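Forum > Haushalt > Müll & Recycling
Thema: Knistertüten – gelber Sack oder Restmüll?

berent89
Bei uns gibt es Streit um glänzende Snacktüten. Meine Mitbewohnerin Lumturie wirft sie in den Restmüll, ich in die Wertstoffe. Was stimmt?
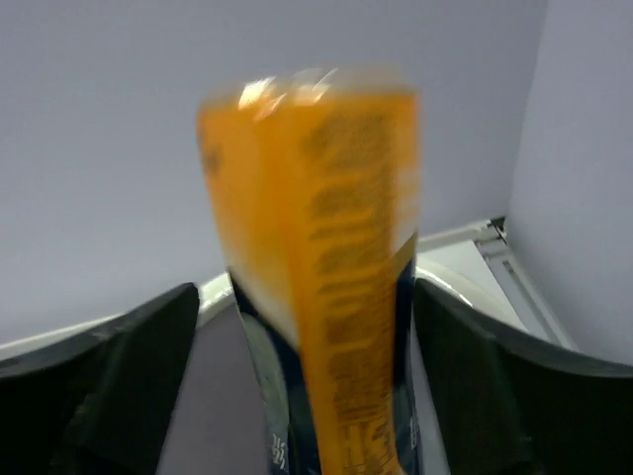
Leere Verpackungen gehören in den gelben Sack, egal wie sie glänzen. Bei uns im Haus hängt das sogar im Flur. Solche hohen Tüten wie die orange-dunkelblaue falte ich zweimal, sonst ist der Sack nach einem Tag voll.

kianoush_a
Falten würde ich lassen. Flach drücken reicht, die Sortieranlage kommt mit kleinen Paketen schlecht klar.

Ranus7
Sehe ich anders. Ich falte seit 5 Jahren und der Sack wurde immer mitgenommen.

kianoush_a
Mitgenommen heißt nicht sortiert. Auch nichts ineinanderstecken, also keine Tüte in den Becher.

berent89
Gut, dann ab jetzt flach. Wir sammeln erst mal alles in einem Eimer und sortieren am Sonntag.
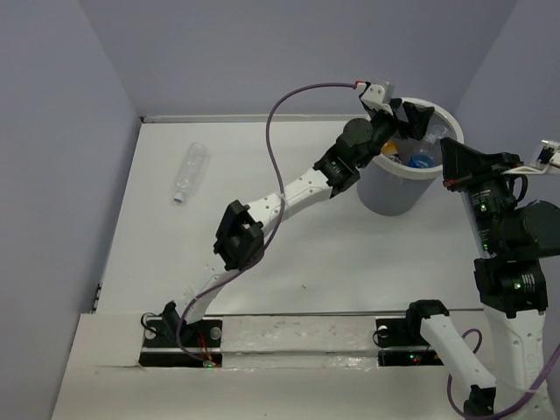
Der graue Eimer mit blauer Flasche und durchsichtigem Plastik

Ranus7
Ist auf der Flasche Pfand? Dann raus damit.

berent89
Schaue ich nach. Lumturie will trotzdem noch bei der Stadt anrufen.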